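Folding Towels for a Living: Notes on Collecting 811 Demonstrations
Speaker notes, Mariann Orbán, 2025-11-24
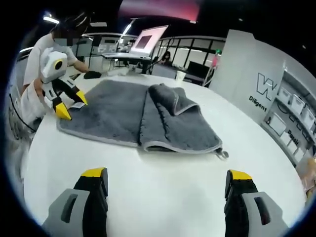
Slide 1. Gray towel, partly folded, seen from a handheld gripper.

Leave the slide up while people find seats. Say hello. Don't apologize for the title.

Opening: I have a graduate degree and I spent September folding a towel. My mother asks what I do and I tell her software.

Point at the gripper across the table. Yellow fingertips, lens on the front with a yellow ring. The camera that took this picture rides on a gripper of the same general idea, and that is its view of the world: fingers at the bottom, towel in the middle, everybody's coffee habits behind. The learner gets all of it. It has no idea which part is the towel until we've shown it enough towels.

Numbers, slowly. We recorded 811 demonstrations for the Nerkach project. We kept 374. Pause here, someone always wants to ask. The rest went for three reasons:
Lost tracking, usually a hand in front of a lens.
Started from a towel that was already half folded, labeled as a full fold.
People being clever.

Spend time on the last one. Around fold 50 a person gets bored and starts inventing. They flick the corner. They smooth with an elbow. Lovely technique, and the gripper has no elbow. The rule we settled on at Bustham: if the fingertips didn't do it, it didn't happen.

Back to the slide. Look at the flap along the top of the folded section, curling up into a roll. My first instinct was to throw out every episode with a curl like that. Afridi, our first training run, used only the tidy ones, and it folded beautifully until an edge curled, at which point it stopped and thought about its life. For Istham we put 188 messy episodes back in. It copes with curls now. It is still bad at corners, and so am I.

(If short on time, skip to the labeling part.)

Labeling: one person folds, a different person marks where each fold starts and ends. Never the same person. I marked my own for a week and was very generous.

Likely question: why a plush towel? It's fuzzy, the edges creep, and it holds a crease about as well as I hold a grudge — badly, but with effort. Paper would have been easier and we'd have learned less.

Likely question: does it scale? Say "we're looking at it." Drink water.

Last slide is the contact page. Leave it up and take the mic off before talking to anyone.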